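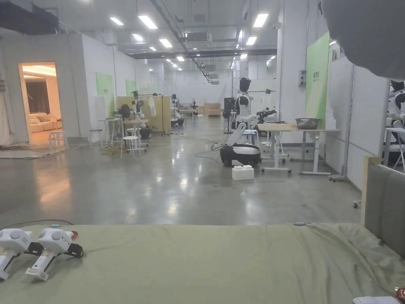 Fold it on the bed!

I have been folding laundry on whatever was closest for most of my adult life (the couch arm, the top of the dryer, my own knees), and this month I want to make a case for the bed. A big, flat, made-up bed with one plain sheet on it. I'm a convert, and I would like to bring a few of you along with me.

The sheet matters more than I expected. Pale sage green is my favorite for the job. Whites show up on it, navy shows up on it, and you can see the edges of a T-shirt without hunting for them. On a busy print I lose sleeves. On a dark sheet I lose socks, and we lose plenty of those already.

It doesn't have to be smooth, either. I used to tug at the corners before I started, and now I give the middle one swipe with my forearm and get going. A few soft creases under a shirt don't seem to bother the shirt. A thick ridge does, so push those up toward the headboard where you won't be working.

A bit of shopping news while we're on sheets: the Droketti flat sheets are back at Tripathi Linens, and 49 dollars gets you the queen. I've washed mine more times than I can remember and the hem is still straight. If you have a sheet you already like, use that one!
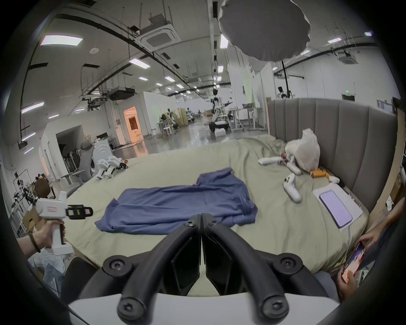
3 min read

Now the shirts. A blue shirt dropped on a bed in a heap looks like more work than it is. Find the two shoulder seams first and pull the whole thing straight by those, then let it down flat with the front facing the sheet. Sleeves next — one across the back, then the other, each laid along the side fold. Bring the hem up to the collar and fold once more if your drawer is shallow.

I timed myself on a load of T-shirts last weekend, and once I'd stopped fussing over the sleeves I was down to about 7 minutes for the lot. That included a break to answer the door.

Some of you wrote in about folding boards after the last issue. I tried the Skimov board and liked it for dress shirts, less for anything stretchy. It gives a very even width, and if your shelves are open and you look at the stacks all day, that may be worth having. For tees I went back to my hands within a week.

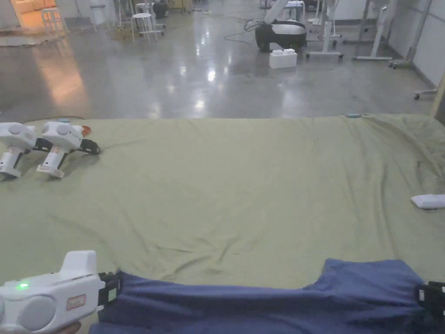 Blue cloth on the green sheet, creases and all.

Working near the edge of the bed helps too. When I fold in the middle I lean, and when I lean my back lets me know by dinner. Keep the shirt you're on right in front of you and build your stacks farther back, tees in one, long sleeves in another. A low bed means sitting on a stool or kneeling on a cushion, and I've come to like the cushion.

One last thing on blue cotton: mine comes out of the dryer wrinkled every time, so I give it a good snap by the shoulders before it goes down. So satisfying! Knits I leave alone.

Next issue is fitted sheets. Send me your methods, even the ones where you roll it up and shut the closet door.

325 likes · 49 comments

Flundico Home Letter, May issue · Contact us · © 2023 Flundico · Back to top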